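Enach: a recipe card collection, README and data card

Filed under: Open Data > Food & Home > Recipes, Family History

Hi, and thanks for downloading Enach! It's a set of 3059 handwritten recipe cards, typed up and saved as one big table. I've been picking up boxes of old cards at estate sales for years (my husband has stopped asking what's in the trunk) and at some point I had so many that I couldn't find my own favorite pickle recipe without dumping everything on the floor. So I started typing. Then Nhi Dương, who runs the Firnton cooking swap with me, said other people would want it too, and so we cleaned it up a bit and put it out.

What's in the download

The main file is cards.csv, one row per card. There's a second file, boxes.csv, with one row for each of the 144 boxes the cards came out of, and the box_id column ties the two together. A few boxes gave me only one card worth keeping, and one gave me 400, nearly all of them bars and cookies. That's box 31 and it will throw off anything you do with averages, so filter it out if you care about that sort of thing.

Every card has these columns: card_id, box_id, title, body, credit, category, stain, and notes. The credit is whatever the cook wrote in the corner, things like "from Aunt Dot" or "church supper." I took last names out. If a name was the whole title of the dish I left the first name in, so you'll still find plenty of Helens and Marges in there.
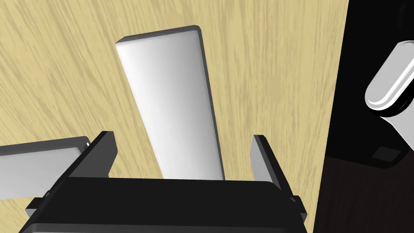 Can I cook from these cards as written?

Most of the baking ones will get you something good, but plenty of cards leave out the pan size or the oven heat, and I didn't fill those in. Please don't use the canning recipes at all without checking them against current safety guidance. Those rows have canning in the category column.

How I typed them

I kept the spelling the way it was. "Oleo" stays oleo, "scant cup" stays scant cup, and one lady who wrote "sourcream" as a single word every time gets to keep it. Fractions were a headache. On the cards you get 1/2 and 1-1/2 and sometimes just a little slash with a smudge over it, and I wrote them all with plain slashes so that no fancy characters would break when you open the file somewhere else. When I couldn't read a word I put [?] and moved on. When I had a decent guess I put the guess with a question mark after it, like [nutmeg?]. Đạt Vũ read through all the guesses with a magnifier and a lot more patience than I have, and he fixed a good many (the famous "1 cup liver" in the apple cake was "1 cup larger," as in larger apples, and no, the sentence doesn't make sense that way either).

Crossed-out amounts are my favorite part, so I kept them. If a cook wrote 1 cup sugar and then changed it to 3/4, the body has both, with the old one in double tildes. You can follow people changing their minds over what must have been years, going by the different pens!
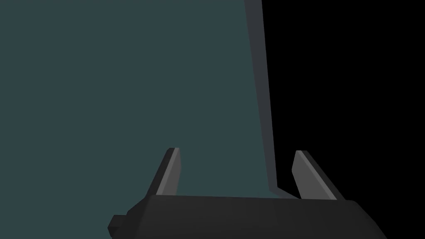 Categories were harder than the typing, if you can believe it. I settled on 9 of them: breads, cakes, cookies, pies, main dishes, salads, canning, drinks, and other. Gelatin with shredded carrots went into salads, where every one of these cooks would have put it, and I'm not taking questions. Casseroles are all main dishes even when they're mostly green beans. If a card had two recipes, front and back, I split it into two rows and gave them the same card number with an a and a b on the end. The 3059 is cards, so your row count will come out higher than that. I've had a couple of emails on this already.

The stain column is a bit of fun. It's 0 for a clean card, 1 for a spot or two, and 2 for a card that has clearly lived next to the mixer. I scored them all myself, mostly at night, so don't lean on it too hard. I do think the 2s are better recipes.

Things that are wrong with it

It's lopsided. Nearly all my boxes came from sales within driving distance, and they lean heavily toward sweets, the way recipe boxes do. People didn't write down what they cooked every night, they wrote down what they were afraid of forgetting. There's very little rice, hardly any fish, and only a handful of cards in languages other than English. Uyên Khương is working on a sister set from her mother's and aunts' notebooks, called Trình, and I'd much sooner point you there than pretend mine covers it.

There are duplicates as well. The same pineapple cake turns up again and again, often word for word, most likely copied off a package or out of a newspaper. I left them all in.

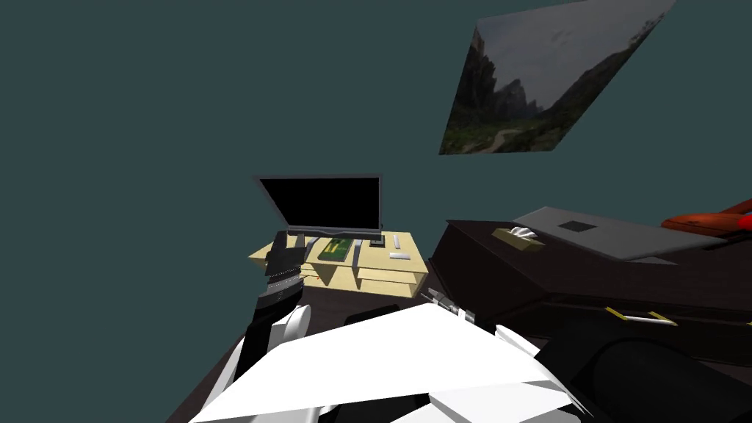
Are scans of the cards included?

Scans aren't part of this release. The handwriting felt more personal to me than the recipes did, and I'd like to track down more of the families before I share it. If you spot a card that came from your own family, write to me with the card_id and I'll mail you the original.

Using it

Do what you like with it, cookbooks and class projects included. A mention of Enach is nice. If you fix a [?], please send it back to me with the card_id so I can add it to the next version, which I'm hoping to have out in November. Changes go in changes.txt, newest at the top.

Last updated Jun 30, 2023

Comments (4)

Izzati Tuhumury
Found four versions of my grandmother's date bars in here and not one uses enough dates. Love this.

Tươi Huỳnh
The file opens with everything in one column for me. Is the separator a comma or a semicolon?

Nhi Dương
@Tươi it's a comma, with quotes around the body text. Pick "comma" in the import window and it should split fine.

Tươi Huỳnh
That did it, thank you! Making the lemon bread from box 12 this weekend.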